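Sturkville Neighbors Board > Home & Household > Switching to gray sheets, regrets?

penner_lane
Posted Saturday

OK so I finally gave up on white sheets. Three sets in a row went dingy on me and I'm tired of bleach. I'm thinking gray for the big bed, but my sister swears gray shows every single wrinkle and makes a room look sad. Anybody gone gray and stuck with it? I don't iron, and I'm not about to start!

mopbucket17
Posted Saturday

Gray for years now and I'd never go back. Wrinkles show a little, sure, but so what. Green pillowcase keeps it from looking gloomy.

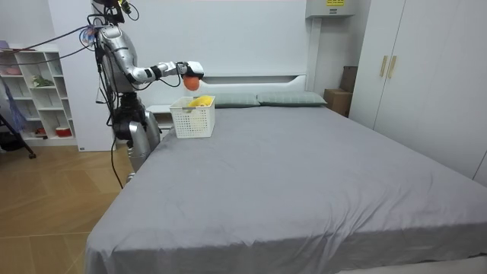
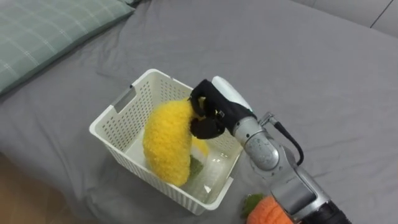
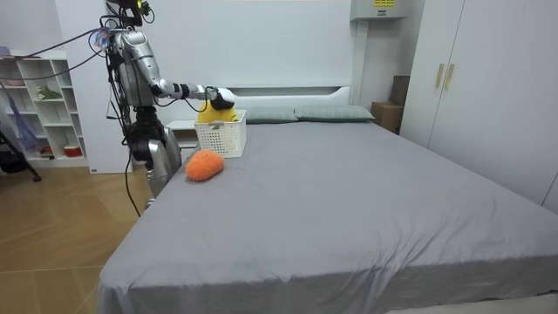
Gray sheet in all of them, creases and all.

grindbridge_gal
Going to disagree with you there, mopbucket. I had charcoal ones and every bit of lint jumped right out at me – plus face cream left pale spots on the pillowcases that never washed out. I went back to white after one winter. At least with white you can throw everything in hot and be done with it.

mopbucket17
Charcoal is a whole different animal though. Light or middle gray hides lint fine. And hot water is probably half of what's wearing your sheets out. I wash on warm, shake them hard before they go in the dryer, and pull them out while they're a tiny bit damp.

penner_lane
See, I always forget them in the dryer until bedtime, so that may be my wrinkle problem right there. What about thread count? The store in Grindbridge had a 200 percale for a lot less than the fancy sateen.

grindbridge_gal
Get the percale. It feels crisp and it breathes, and sateen snagged on me constantly (I have a cat, so take that for what it's worth).

mopbucket17
Percale wrinkles worse than sateen, just so you know. If wrinkles are the big worry I'd spend the extra.

penner_lane
Ugh, of course it does. I sleep hot so I think percale wins anyway. Going with a middle gray and one extra pair of pillowcases. Does anyone know if they take returns once the package is open?

grindbridge_gal
They took mine back, but I had the receipt.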